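How to Cut Your Water Use at a Small Island Resort (Without Feeling Like You're Camping)

I stayed at Floltico last May, and I came home with a notebook full of water tips from Apostolos Christodoulou, who runs the guest houses there. Every drop on that island is either rain or desalinated seawater, and the desalination runs on a generator, so a long shower burns fuel too. I'd never thought of it like that!

Start before you pack. Email the resort and ask where the tap water comes from and how often they change the towels. Koutsoukos, the place next door, wrote back to me in an hour with a full answer. Another one sent me a spa menu. I booked accordingly.

Once you're in your room, do these things on the first evening:

Find the card or sign for skipping linen service and put it out right away, before housekeeping comes by in the morning.

Run the shower into a bucket until it's warm. Mine took 4 liters to heat up (I measured, I'm that person), and the plants by the steps got all of it.

Rinse your snorkel gear in the shared tub by the beach. Don't do it under the outdoor shower, even if everyone else is.

Fill one bottle from the refill station and stick with it. Floltico's station had a counter on the front, and it read 2766 refills the day I checked out.
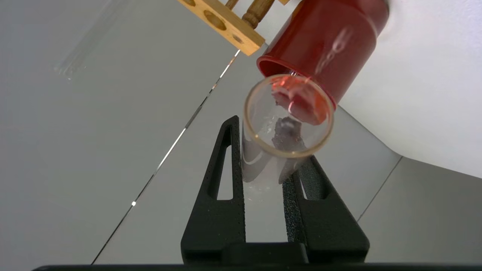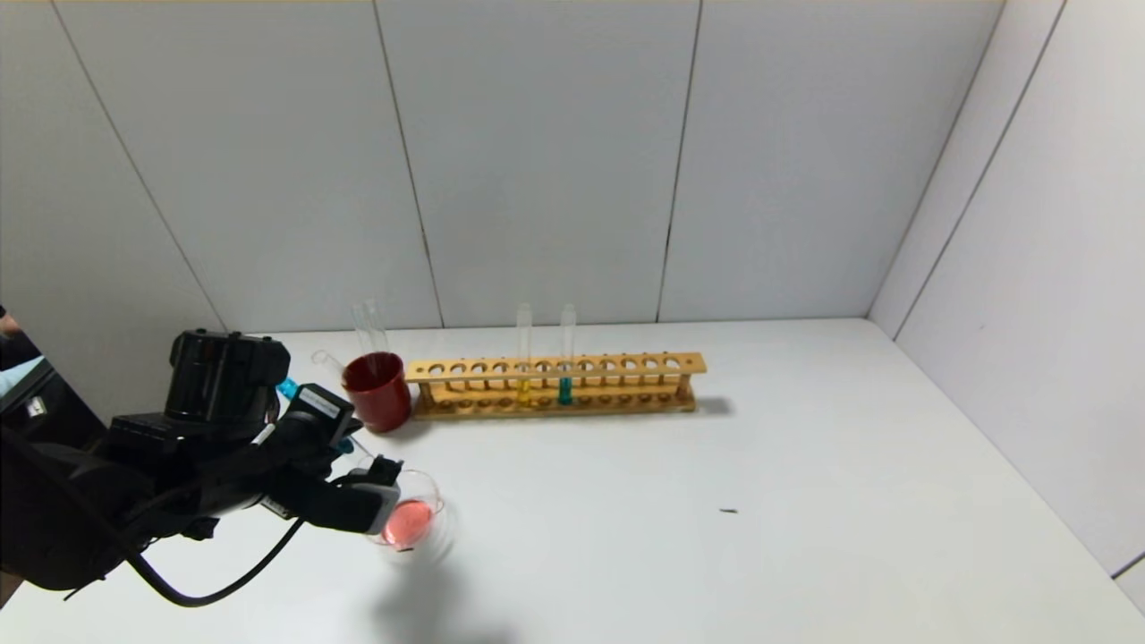
Can I drink the desalinated water at a resort?

At most resorts that bottle their own, it's fine, but ask at the front desk which taps are for drinking. Bathroom taps are sometimes on a separate line that's only meant for washing.

If you want to go a little further, ask whether there's a rain tank tour. Floltico has one before breakfast, at 7 a.m., and it's free. You get to see the roof gutters and the gray water beds where they grow the bananas, and Apostolos will happily talk about filters until your coffee is cold.

One last thing on laundry. Save it for home if you can. If you can't, ask to share a load with another room, which I did with a very nice couple from the Wivusach dive boat. We got all our socks back, too.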